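Workshop Tips: House Rules for Robots at the Control Cabinet

Posted 5 Jul 2018 by Nuno Calado

A robot that can press a button can press the wrong one, and will do it with tremendous poise. Our shop rules used to fit on the back of a Pudar parts receipt. In February we rewrote them, after Armindo Pacheco spent 40 minutes hunting a fault that was a selector switch left in the wrong position. The new sheet hangs by the door at Seixas and gets ignored less than the old one.

Before the arm moves

Lock out the supply and test for dead with a proper tester. A dark pilot lamp proves only that a lamp is dark. If the job needs live indicators, keep people outside the floor tape and say out loud who is in charge.

Write down every switch position first. A phone snapshot will do, provided you take it before you start fiddling.

Slow the hand down near anything with a knob on it. We cap approach speed at 16 percent, and yes, it's like watching a kettle.

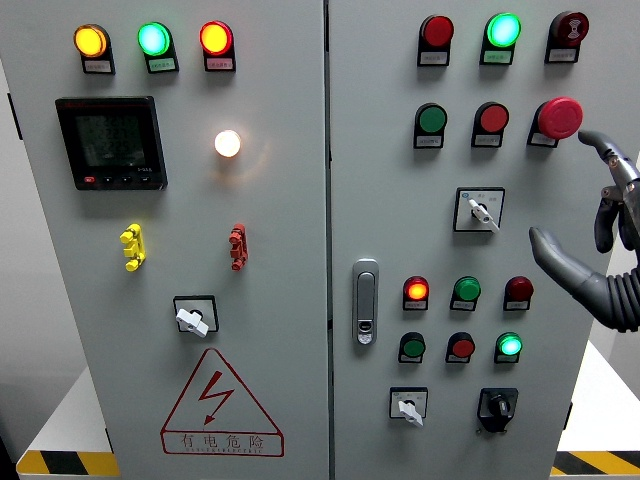
Fingers close to the red mushroom button, lights on, warning triangle on the left door.

Around the emergency stop

Teach the approach path so the fingers stay clear of the red mushroom unless pressing it is the job. Knuckles count as fingers. So does the thumb, which has opinions of its own.

Never let the cabinet's stop button stand in for the robot's. Check what each one cuts, then test both at the start of a shift. The person watching holds the robot's stop in a hand – a pocket is not a hand.

Labels and leftovers

Tiny labels are fine for tiny people. Ours are now printed large on Plilach tape and stuck where a sleeve won't rub them off.

After 3 failed tries at a switch, the program quits and a human takes a look. The old limit was 2000, a typing error we found the slow way.

Put the switches back as written down, park the arm, sign the sheet. Initials will do, but they have to be yours.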